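Home » Get Involved » Breakfast Diary Study: I need 40 of you!

Breakfast Diary Study: I need 40 of you!

Posted in Calls for Participants | 2 comments

Do you eat breakfast? Do you skip it and feel weird about it? Do you eat cold pizza over the sink at 6 a.m. and call it a meal? Then I would love to have you in my study!

I'm putting together a breakfast diary project for Josstead, the little food research outfit I've been working with since grad school, and I'm looking for 40 people who will write down what they have in the morning for 2 weeks. I don't want perfect eaters. I've read enough diaries full of chia seeds to last me a good long while (and I didn't believe half of them). I want the rushed mornings, the kid's leftover waffle, the coffee that was supposed to be followed by something and wasn't.

What you'd do

You get a paper diary in the mail, or you can use the Emitz app if you'd like to type on your phone. Each morning you write down what you ate, when you ate it, where you were sitting (or standing, or driving) and how hungry you felt by lunch. It takes me five minutes when I do it, and I'm a slow writer. Once the diary's done we have a phone call, half an hour or so, and I ask you nosy questions about toast.

I really do mean toast. In the last round people wrote more about bread than about everything else put together: how dark, which brand, butter right to the corners or just a blob in the middle. One person sent me a whole page on why the second slice is always better than the first, and I've been thinking about it ever since.
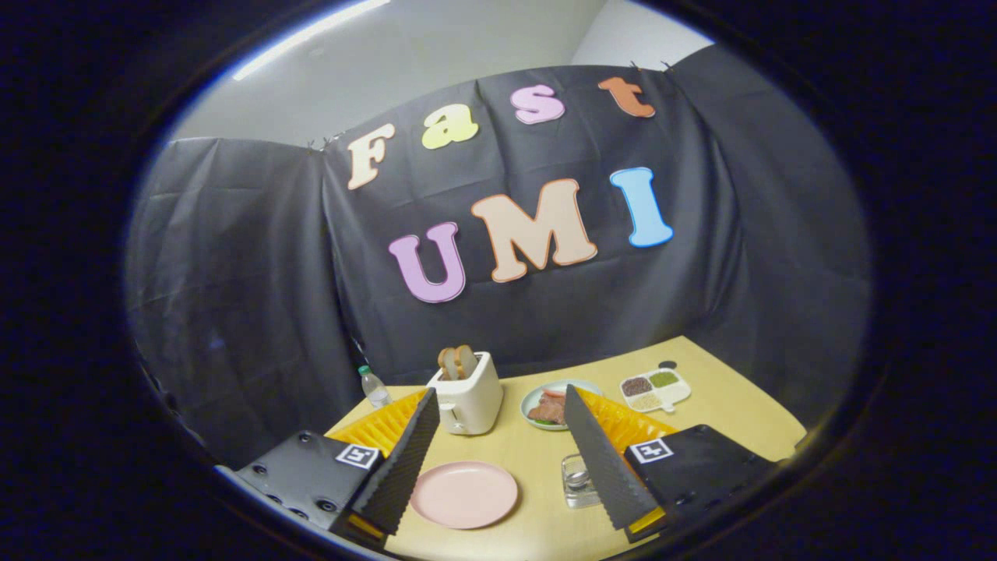
So if you have strong feelings about any of this, please put them in the diary! Long entries are great, and one-liners are fine too. Spelling doesn't matter, and I can read pretty much any handwriting.

Who can join

You need to be 18 or over, live in the US and be okay with getting mail from me. Night shift people, I especially want you, and "breakfast" is whatever you have when you get up, even if that's dinnertime for the rest of your house. If you're on a diet your doctor set up, please check with them first. You don't have to change how you eat, and please don't!

What you get

You'll be paid $200 by check after our phone call. If you miss a morning or two, just leave the page blank and keep going, you'll still get the full amount.

How to sign up

Fill out the short form on the Josstead sign-up page and pick "Breakfast" from the menu. Sign-ups are open through the end of October, and diaries go out once all the spots are filled. There's a box at the bottom for your favorite breakfast, and yes, I read every one of those.

Filed under: paid studies, food, diaries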